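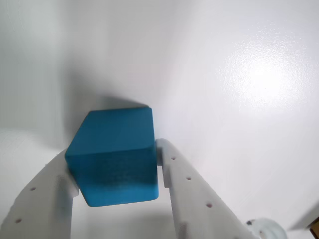
Teaching the pick by hand, part 2

The cube task is the smallest one I could think of that still needs a decent grasp. The operator guides the arm to the cube, closes the fingers, lifts, and holds for a moment before setting it down. One recording per lift.

I have 128 demonstrations so far, all by leader arm. Jonas Hämmerli did the first batch and I did the rest, and the difference shows in the gripper traces. He closes slowly and stops at first contact. I close fast and squeeze. A policy trained on both sets hesitates just before contact, so I have split them and will train on his alone.

The cube often ends up tilted between the fingertips. I used to discard those runs. Now I keep them, as the policy needs to have seen a tilted cube if it is to put one down.

Glare on the white surface remains a nuisance. Moving the lamp helped a little. Sadia Pirzada suggested a matt sheet, which would mean recording everything again, so that waits until July.

Settings for this batch: five seconds per lift, gripper force limit unchanged from part 1.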